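Vidora Opens Teaching Program for Robotic Hands

Vidora has opened a program in which people with no background in programming teach a robotic hand everyday handling tasks. The work is being carried out at the company's Menzies building and is expected to continue through July.

Participants in the program, known as Cevimon, guide the hand by remote control. The operator wears a sensing glove, and the movements of the operator's fingers and wrist are passed to the robot. Each attempt is recorded from start to finish, together with the view from a small camera at the robot's wrist. The recordings are then used to train software that will attempt the same task without an operator.

The first stage covers 17 tasks, all of them drawn from ordinary household and office routines. They include picking up soft items from a table, placing small objects into a tray, turning a cup upright and closing a drawer. The list was drawn up with Rurnov, a supplier of home support equipment, which will review the results at the end of the stage.

"We asked for tasks that people do many times a day and seldom think about," said Janaka Fakir, program lead at Vidora. "A person who has folded towels for years knows a great deal about how to hold one. Our aim is to record that knowledge in a form that a machine can use."

Operators complete a training period of 40 hours before their recordings are accepted. During this time they learn to move at a steady pace, to keep the fingers and thumb in view of the wrist camera, and to finish an attempt even when the first grasp is poor. Attempts that include a correction are kept and labeled, as the company considers them useful in teaching the software how to recover from a mistake.

The hand has metal fingers and a broad metal thumb, with black pads at the fingertips and a dark knit covering over the palm and back. Operators are asked to approach objects from above with the fingers extended, and to close the hand only after the thumb has been brought to the far side of the object. 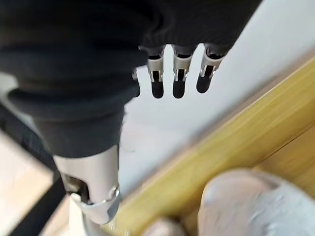
Teaching by Hand

A smaller part of the program does not use the glove. In these sessions an instructor stands beside the robot, takes hold of the arm and moves it through the task directly, while the joints are set to offer little resistance. The method is slower, and it is reserved for tasks in which the path of the arm matters more than the position of each finger, such as wiping a surface or opening a cabinet door.

Rizwan Weerakoon, who supervises the training of operators, said that the two methods call for different skills. "With the glove, people have to learn to trust what they see on the screen," he said. "When they guide the arm directly, they have to learn to be patient with its weight. Most of our operators prefer one or the other, and we try to assign them accordingly."

Each task must be demonstrated at least 200 times before training begins. The position of the objects is changed between attempts, and the lighting and table height are changed between sessions. A recording is reviewed by a second operator before it enters the collection, and any recording in which an object leaves the table is set aside for separate study.

Participation and Next Steps

The program received over 218 applications from residents of the area, and a first group of operators has now completed training. Sessions are held in the morning and afternoon, with a break after each hour of remote operation. Operators are paid for their time in training as well as for recorded sessions.

Vidora will open a second round of applications when the first stage closes. No technical experience is required, but applicants must be able to wear the sensing glove comfortably for a full session and must attend an introductory meeting at the Menzies building. Left-handed applicants are encouraged to apply, as a left-hand version of the glove will be available for the second round.

Tasks that require two hands will be added at that stage. Inquiries about the program may be directed to the Cevimon office between 9 a.m. and 4 p.m.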